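Notes for week 2, Food and the Written Recipe
Chukwuemeka Haruna

Welcome back, everyone, and thank you for such a lively first session! I've typed these up a bit more fully than I meant to, so do skim if you were there and took good notes of your own.

## Where we got to last time

We began with the Sitby household book, started in 1792 and kept going by several hands after that. You'll remember how little it tells us. "Take eggs enough, and beat them till they be ready" is a whole instruction, and the writer plainly felt she had said everything that needed saying. Her reader was most likely a daughter or a cook who had stood beside her at the table, so the page only had to jog the memory – the real teaching had been done already, by hand and by eye.

Please bring your copy of the Sitby pages again, as we shall want the pudding on page 14.

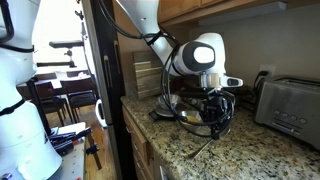
## How measuring crept in

Cups, spoonfuls and "butter the size of a walnut" are all measures of a sort, and I'd ask you not to be too snooty about them (I was, for years, and my aunt put me right). They work very well as long as everybody owns much the same cup. Trouble starts when a recipe travels, and then the writer has to decide how much the stranger at the other end can be trusted to know.

Compare these two when you have a quiet half hour:

- the Sitby pudding, which gives no weights at all
- the Ekwueme family's version from 2000, typed out for cousins abroad, with every ingredient in grams

Look at the verbs as well as the numbers. Which of the two writers says "until", and what does she put after it?
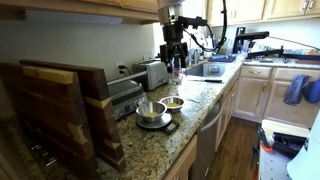

*Bowls and a digital scale on a granite worktop.*

## For next time

Read the Badance essay on kitchen handwriting, up to 14 pages depending on your edition, and write me a paragraph on a recipe from your own family. Spoken ones count! Paragraphs are due by 10th February, on paper or by email, whichever is easier for you.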